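The laundry robot and the two-second gap

Posted 2021-01-23 by Jocelyn Ross

I have been sent a lot of videos of robots folding clothes. They tend to be sped up, and they tend to stop just before the sleeve comes out wrong. So when Wayne Campbell asked me to look over the fault log from the Grovport home trials, I went straight to the stops.

The log has 3,582 grasp attempts in it. The dropped shirts don't bother me much, as a dropped shirt is a dropped shirt. What bothers me is an entry from May where the right gripper closed on a garment, caught something stiff underneath and kept pulling. The force limit should have tripped at once. It tripped after two seconds.

Wayne's view is that the limit worked. Mine is that it worked late, and that two seconds is a long time at child height. The risk assessment, written at Atadlow by someone who I suspect had a very tidy desk, says the arms will run in "a clear area with adults only". The trials ran in living rooms.

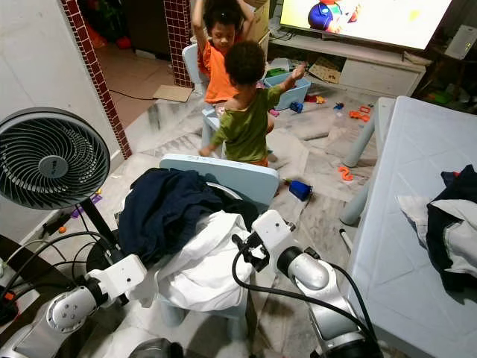

What the log says went wrong

Selim Işık traced the delay to a filter on the force reading. It had been turned up to stop false alarms from heavy, bunched-up cloth, and it did that by averaging away the first part of any real snag. Fine on a bench – less fine with clothes heaped over a child's chair and two children behind it, one just past the backrest.

The fix is a second, unfiltered limit that cuts the motors directly. I'm told it has been tested 100 times without a miss. I asked what the tests pulled on and was told a towel. I have asked for them to be done again with a chair under it, and for somebody to rewrite that line about the clear area.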